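Clarine House Residents' Association
Minutes of the kitchen and dining room meeting, March 2019

Present: Silvana Xavier (chair), Emerson Bastos, Divya Lobo, Reinaldo Tavares (minutes)
Apologies: Welington Sales, who sent a list of grievances in his place. It was noted and filed.

1. Previous minutes
Agreed, once "Emerson's soup" had been changed to "the soup".

2. Bowls and plates
Silvana reported that the purple bowl and the yellow plate were both accounted for, which closes an item carried over from three meetings. The plate has its spoon and fork beside it on the dark table. The steel bowl is at the back of the same table, where it has been treated as communal by everyone except Welington (see grievances, first page).

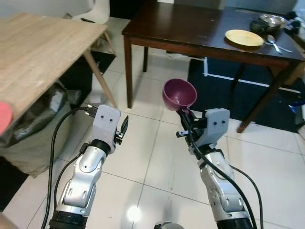

Divya asked whether bowls could please live in one place, and said she did not mind which place so long as it was the same one two days running. The shelf by the sink was proposed. Emerson objected that the shelf by the sink was where he kept his radio. The radio will move.

3. The bags under the light wood table
The fabric sack and the dark plastic bag were discussed at greater length than their contents probably deserve. Neither has been claimed. Anyone who wants them should say so before the next meeting, after which Reinaldo will look inside, under protest.

4. The dark table
A quote of 278 pounds has come in from Wirkmont for sanding and refinishing. The marks are mostly small scratches and chips along the front edge. The kitchen fund stands at 200 pounds, and the chair invited members to do the subtraction privately.
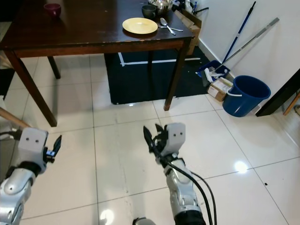 Emerson said a tin of varnish and a free afternoon would do it, and that he had both. Divya recalled the bathroom door. After some discussion Emerson was given permission to practise on the underside.

The mat beneath the table stays for now, tape and all. The cardboard box against the wall is to be flattened or put to some purpose by its owner.

5. Mugs
The rule remains that a mug left on the table overnight may be washed by anybody and complained about by nobody. Carried, with Silvana abstaining.

6. Any other business
Reinaldo asked for a new pen. Deferred.

Next meeting in June, same room. Divya to bring biscuits, Welington to bring himself.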